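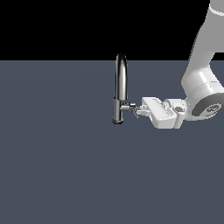 Fig. 1. Kitchen tap with a tall curved spout and a side lever.

Household Water, Unit 4: Hard water and limescale
Notes by Enikő Somogyi, revised December 2020

Rain is soft when it falls. It picks up calcium and magnesium as it passes through chalk or limestone, and these stay dissolved until the water is heated or left to dry. What remains is limescale.

Hardness is given in milligrams per litre of calcium carbonate. For this course, anything above 200 is called hard. Our two sample villages are Prerkent, at 57, and Lirkumel, where every kettle in the survey had scale in it.

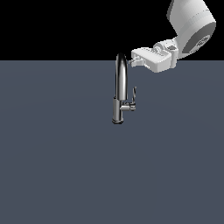
Temporary hardness can be removed by boiling. Permanent hardness can't, and needs an ion exchange softener or washing soda. Most supplies have some of each – see the Groltent table from Unit 3.

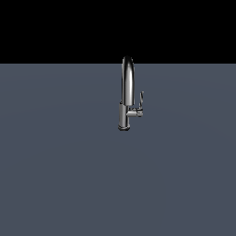

Scale on fittings is mainly a matter of drying. Each drop that dries leaves its minerals behind, and the deposit builds up at the outlet and round the base. A polished finish like the one on this tap, all bright highlights and dark reflections, shows a thin film much sooner than a brushed one. White vinegar will dissolve it. Leave a soaked cloth on for 20 minutes, then rinse well, and keep vinegar off marble and other limestone.
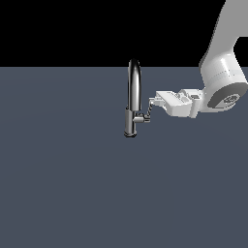

Fig. 4. Single-lever tap, with the lever at the side of the body.

For next time
Read Li, chapter 9, up to the section on softeners. Write half a page on why hot pipes scale up faster than cold ones. Bring a sample of your own tap water in a clean jar with a lid – label it with the street and the date.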